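Products > Teaching Gear > Hand Guide Kits
Search products Enter keyword Go
July 2023 | by Marjorie Hulme

Grora G-17 Teach Kit

Clip-on handle plus remote pendant for showing an arm a task. Grab the handle, walk the arm through the job, let go. Or stand back and drive it with the pendant. Both record to the same file, so you can start by hand and finish by remote without saving twice.

New handle for this version. Softer squeeze switch, longer cord, left or right hand. The old Flillitz handle still plugs in but you lose the gripper button.

Most orders this year are for take-apart and put-back work. Computer parts, drive swaps, small fixtures. Fiddly stuff where typing in points takes all day. With the kit you show the approach, the grip and the lift, then trim the slow bits in the editor. 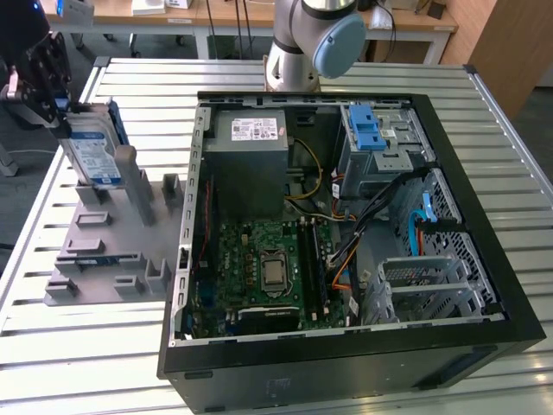 Drive in its blue caddy, held over the gray holder. Open tower on the slatted bench.

Tips from our own bench. Teach the gripper closing as its own step, dont blend it into the move. Go slow over slots. Use the pendant for the last bit of travel, hands tend to push sideways. Fine mode on the pendant is the small switch on the back, people miss it.

Whats in the box
- handle with 2 clamp rings
- pendant, wall hook
- cord set
- editor license, one seat
- quick start card

Stores 200 demos on the pendant, more if you hook up a PC. Playback at quarter, half or full speed. Always run the first playback at quarter speed with a hand on the stop.

Does not come with an arm, gripper or bench. Adapter plates sold seperately, see the Ertürk plate list for bolt patterns. Not sure which plate? Send us the arm model and a photo of the wrist flange.

Part no. 1457. Ships from Gilthorpe. Kits ordered before May can swap the old handle for the new one, just pay shipping. Call or email for a quote, school pricing on request.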